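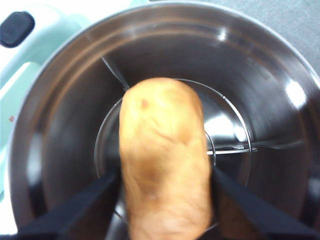

1/ OK, email marketing story time. I inherited a newsletter list last November with 2,548 addresses on it, and I have been cleaning it up ever since. The list belonged to a kitchen goods shop called Sandaner, and whoever ran it before me had pasted in every address they'd ever come across. Suppliers, job applicants, one poor guy who'd emailed to ask about parking! My first send had a subject line about potatoes (one plain tan potato, a few wrinkles and dark spots on it, you know the kind) and I was so proud of it. Then the complaints came in.

2/ 43 spam complaints on one send. If you don't do this for a living, that's bad. Our mail service, Gridgate, paused the account before lunch and I got a very polite note from Woo-jin Son asking where the addresses came from. I had no good answer – I'd never asked.

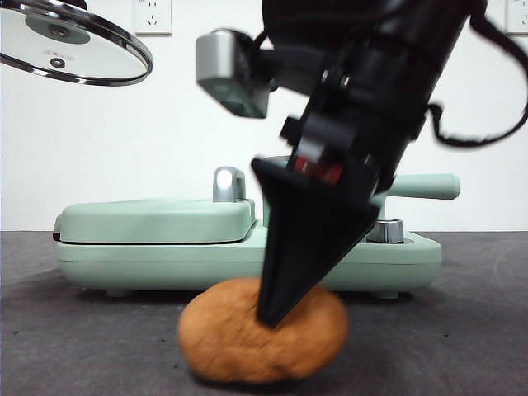
So I asked. Szymon Czerwiński, who had the job before me, was super nice about it and said a big chunk came from a trade show spreadsheet that got passed from booth to booth. Which means those people never signed up for anything from us. Not one of them!

3/ What I did next, in order:

– pulled everyone without a signup record
– sent the rest one plain email asking if they still wanted to hear from us
– waited 17 days
– deleted everybody who didn't click yes 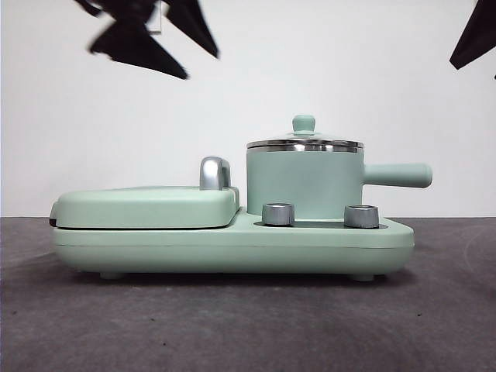
– moved the unsubscribe link to the top, in normal sized text

4/ My boss hated the new number for a week or so. Then the next sale email went out to the tiny list and we got 4 complaints fewer than I'd feared, as in zero, and more replies than I could answer in an afternoon. Märta Söderlund wants me to do the same with the Allura list next. Send coffee.

31 comments · 112 shares
© Notes from the Send Button · Contact · Back to top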